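How I Sort a Catch-All Bin Without Losing a Whole Afternoon

I have a catch-all bin. You probably have one too. Mine started life as a tidy storage tub and by July it had swallowed cups, tools and a bunch of stuff I'd already bought replacements for (two tape measures, don't ask). So this is how I clear it out now, after doing it badly more times than I'd like to admit.

Before you touch anything, lay an old towel on the table next to the bin. I use the ratty striped one from the Kamholm apartment. Hard cups roll, tools scratch, and the towel takes care of both.

Set a timer for 32 minutes. I tried doing this with no timer once and ended up reading the manual for a Nodance speaker I don't even own anymore.

Start with the big things. Tumblers, cups, anything that takes up a lot of room for how little it weighs. They're easy to grab and once they're gone you can see what you're dealing with. Look inside each one before you set it down -- small screws and hair ties love to hide in there.

Tools come next. Pick them up by the handle, please, and don't go digging around with your bare fingers if you know there's a blade somewhere at the bottom. I learned that one with a box cutter.

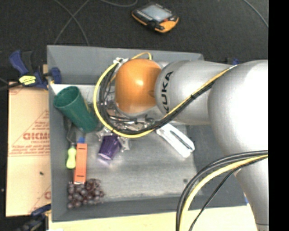
Should you wash the cups before or after you sort?

After. Washing in the middle of the job means wet hands, a dripping counter and a timer that keeps running while you scrub. Line them up by the sink and do them all in one go at the end.

Once the bin is down to the little stuff, I tip what's left onto the towel and spread it out flat. Then I make piles by room: kitchen, garage, desk, and one pile for things I can't identify. That last pile goes in a Revari shoebox with the month written on the lid. If I haven't gone looking for any of it in 14 weeks, out it goes!

Wipe the inside of the bin with a damp cloth and a drop of dish soap, and let it dry all the way before anything goes back in. Corners too. Mine had a sticky patch from a jar of Maillard caramel that I'm still a little sad about.

When you refill it, put tools along one side with the handles up, and keep cups out of it completely. They belong in the cabinet, and if the cabinet's full then you have too many cups -- I gave away a whole bag of mine last time and haven't missed a single one. My next project is the drawer under the microwave, so wish me luck.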